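Kollar wire basket and Hakim grey bin: which one for the toys?

I bought both of these within a week of each other, so you're getting two reviews for the price of one!

Kollar wire basket

It's big, rectangular and silver-rimmed, and it swallows a silly amount. Ours has balls, blocks, bottles and cans in it, plus a small yellow duck.
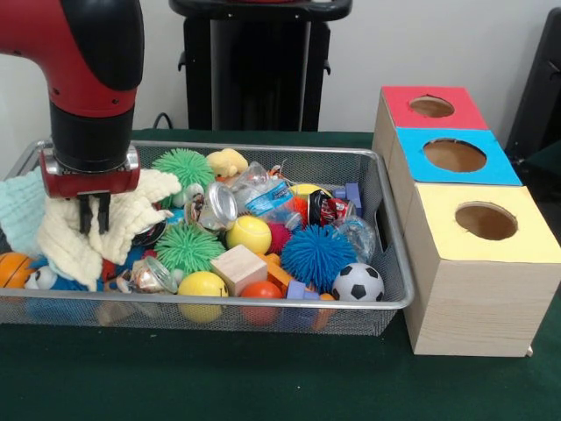

My one grumble is the spiky rubber balls — the tendrils catch in the mesh if you rummage in a hurry. 3 stars, mostly for that.

Hakim plastic bin

Much kinder to spiky things, and to cloths as well, because nothing snags when you pull it out. You can't see in from the side, mind, so the small wooden blocks vanish to the bottom. I'd still buy it again.

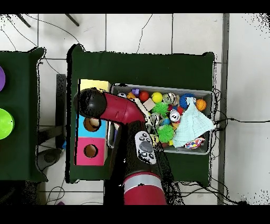 Which to buy

Get the Hakim for toys and the Kollar for scarves.

Ayuba Ofori, 7 Aug 2019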